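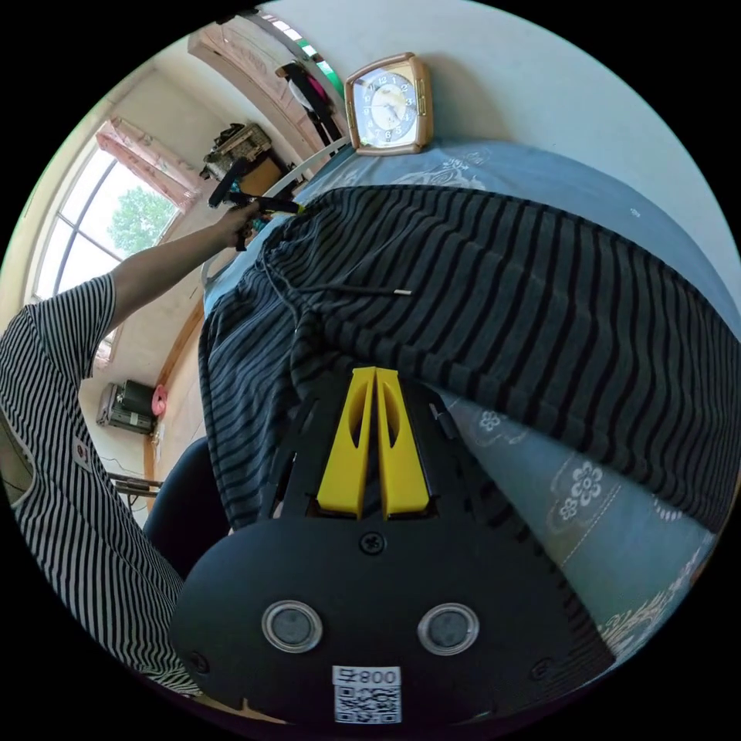
4. Folding Clothes on a Bed with Hand-Held Grippers

Jun 27, 2022
By Youssra Cherkaoui
14 shares | 3 comments

Read section 3 first if you have not charged and paired the grippers. The steps below cover one person working with a gripper in each hand at the side of a bed. The same steps apply to a table, but the limits in 4.3 were written with beds in mind.

4.1 Before you start

1. Make the bed flat. Pull the spread tight at the corners. A patterned spread is fine.
2. Put the clothes to be folded within arm's reach. Leave a clear area for the finished stack.
3. Move chairs away from the side you will stand on.
4. Check that the yellow fingers open and close fully on both grippers. If one sticks, stop and go back to section 3.

CAUTION: Do not stand or kneel on the bed while holding the grippers.

NOTE: Start with pants and plain tops. Leave items with long drawstrings for later, as the string can get caught between the fingers. 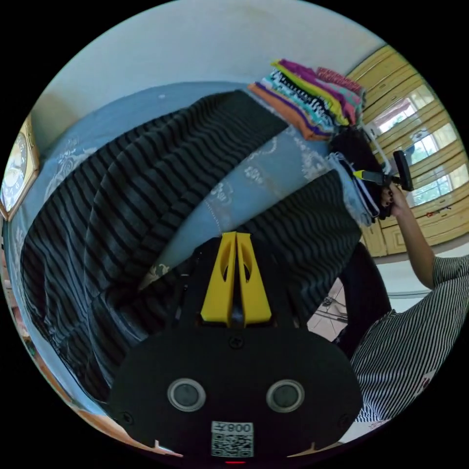
Stakside Home Tasks Group

4.2 Folding a garment

1. Lay the garment on the bed and spread it with the grippers. Do not use your bare hands for this step, even if it is quicker.
2. Pick up one edge with each gripper. Close the fingers on a single layer where you can.
3. Bring the edge across and set it down. Open both grippers before you pull away.
4. Smooth the fold with the closed fingertips. Press lightly.
5. Fold again until the piece fits the stack.
6. Lift from underneath with both grippers and carry it over.

If the garment slides or bunches up, start again from step 1. Keep the bad attempt in the session and mark it as a retry. Failed folds are useful and should not be deleted.

Allow 90 seconds for a garment. Take a break after 60 minutes. Your wrists will tire before your arms do.

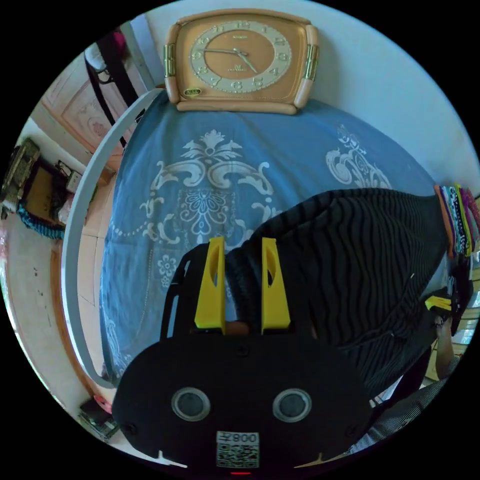
Soft, stretchy fabric takes longer than denim. Striped fabric is handy when you are learning, as the lines show whether the fold is straight.

4.3 What the machine can do so far

A person does all of the work in 4.2. The Ojo arm is meant to do it later, and new users often ask how far along it is. The short answer is that it cannot be left alone with a laundry pile.

Works most of the time:
- Folding a small towel that is already flat
- Moving a folded item a short distance

Works sometimes:
- Folding pants in 2 folds
- Flattening a top with the sleeves out

Does not work yet:
- Picking one garment out of a mixed pile
- Turning a sleeve right side out
- Telling the front of a dark garment from the back

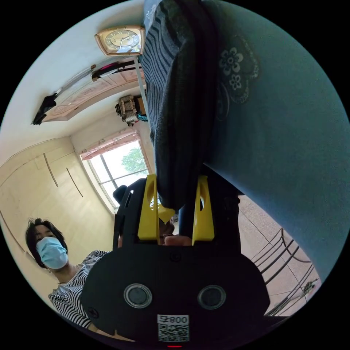 Holding a garment up by one end is the hard part of most of these jobs. The cloth hangs differently each time, and the arm has to find the next place to grip before the fabric swings. Obinna Briggs keeps the current list of known faults and updates it each November.

CAUTION: Do not run the arm on a bed with a person within reach of it. Use the Warnoren table stand, with the stop button on the near side.

4.4 Putting the grippers away

1. Open the fingers and remove any lint.
2. Wipe the round windows on the face with a dry cloth.
3. Switch both grippers off.
4. Put them in the case with the fingers up.

For charging faults see section 6.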